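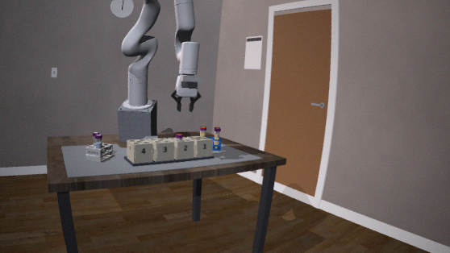
August, evening. Tube sorting, day 11

Worked in the simulator most of the day. The job is the one I've been stuck on since I came over from the dishwasher project: take the capped tubes and get each one into the numbered block it belongs in. The blocks count down from 4 on the left to 1 on the right, and I still read them the wrong way when I'm tired. I lost half an hour this morning to a target list I had typed in backward.

Started with the tubes in the usual spread, a couple with purple caps over by the whitish rack on the left and the others on the right, one of those in the blue rack. The blue rack is the hard one. It sits close to block 1 and the fingers need room to open. Vellport's planner wants to come straight down on it every time. I gave it a wider approach and it did better, then worse again after lunch when I changed the grip height. Changed it back.

Numbers for the day: 268 tries, 995 for the project if I leave out the ones from before the Edov update. I am leaving them out. The grip was set wrong in those and they don't tell us anything.

A person would do this job in under a minute and think about something else the whole time. I keep coming back to that. At home I emptied the dishwasher before I sat down to write, and I paid attention to what my hands did. I picked up three forks at once without looking. I moved a glass out of the way with my wrist. None of the arms I have worked with could do either of those, and the tube job has no forks in it and nothing that needs moving with a wrist.

Semley wants a page from us on whether this is ready for a shop floor. My draft says yes for one kind of tube, one kind of rack, and a table laid out the same way each shift. It says no for a mixed table. I expect they will ask about the second part. They were also asking about kitchens last month, and I would like to keep kitchens out of the page completely. Cups come in too many shapes and people leave them anywhere.

I think laundry is further off than kitchens. Sweeping is done, more or less, if you pick up the socks first. I still pick up the socks.

The quote for the real cell came in from Umali at 2,687 for the fingers and the mount, shipping not included. More than I wanted to spend before the right side is working. I wrote back asking whether the mount can be bought separately. No answer yet.

Left a batch running overnight with the wider approach on the blue rack and the old grip height. If the machine doesn't go to sleep on me I'll have the results with breakfast.

For tomorrow: check the log, fix the target list so it can't be entered backward, finish the Semley page. Need to buy coffee and dish soap.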